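About Talport

Talport records examples of everyday handling work for teams that train robots. Customers send us a list of tasks, we set up the table, our operators carry out the tasks through the arms, and the customer gets back the recordings with notes attached.

The company was started by Gaétan Campbell, who had spent several years writing control software at Sudetti and kept running short of usable recordings. We are now a staff of 441 hours a week, mostly part-time operators, working in the old Poirier building.

What we record

Most of our current work is household sorting and packing. Bags are a large share of it. Thin plastic folds, slips and hides what is inside, and a learning system needs many examples before it copes with that. We record from the wrists and from a fixed point near the table, so each grasp can be studied up close and in context.
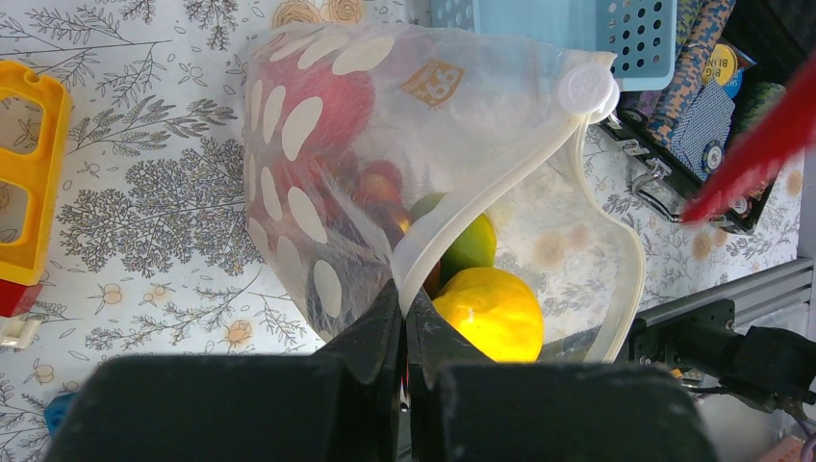
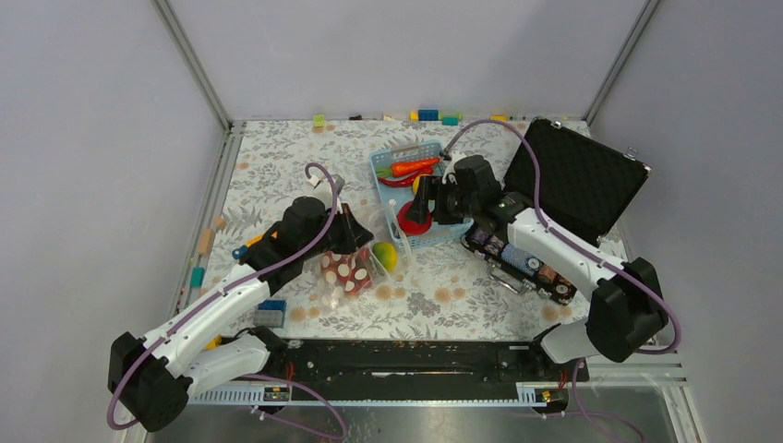
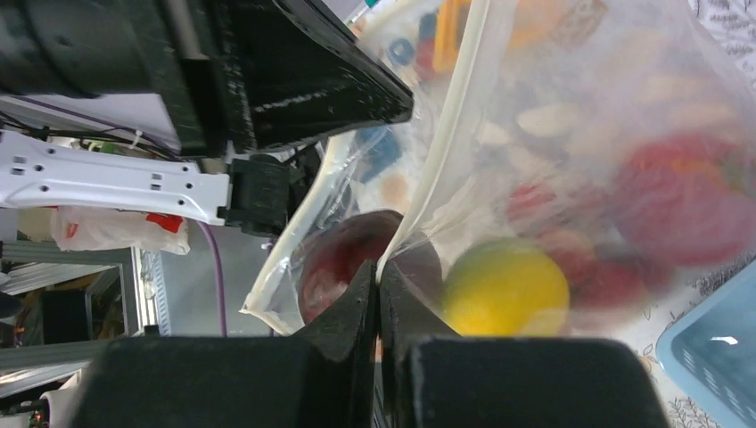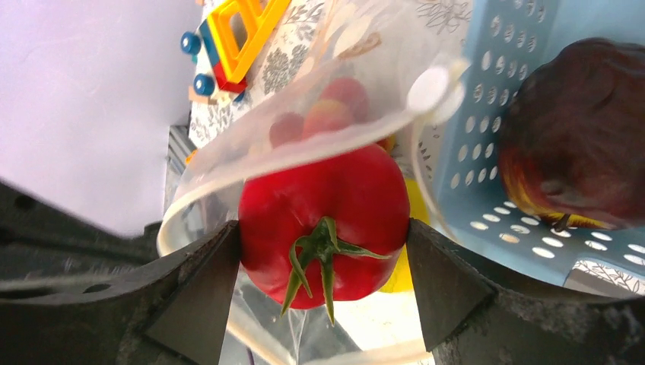
Bags and produce at the two-arm table

An operator trains for 5 days before any of their recordings go to a customer. New people start with blocks, then baskets, then bags. We ask them to work at a steady pace and to leave small mistakes in — a missed grasp followed by a second try is often worth more to a customer than a clean run.

Every recording is watched by a second person, who writes a one-sentence label and marks where each step begins and ends. Recordings with a dropped camera feed or a wrong label are removed. A standard order is 100 accepted recordings per task, and we change the items and their positions between runs.

Our largest collection so far is Tusen, which we began in September and still add to. It is licensed by task, so small labs can take only the parts they need.

Working with us

We take on 4 new projects each quarter. Send us your task list and the arm and gripper you plan to use, and we will reply with a schedule and a price. Operator openings are listed on the jobs page.

Page updated January 2025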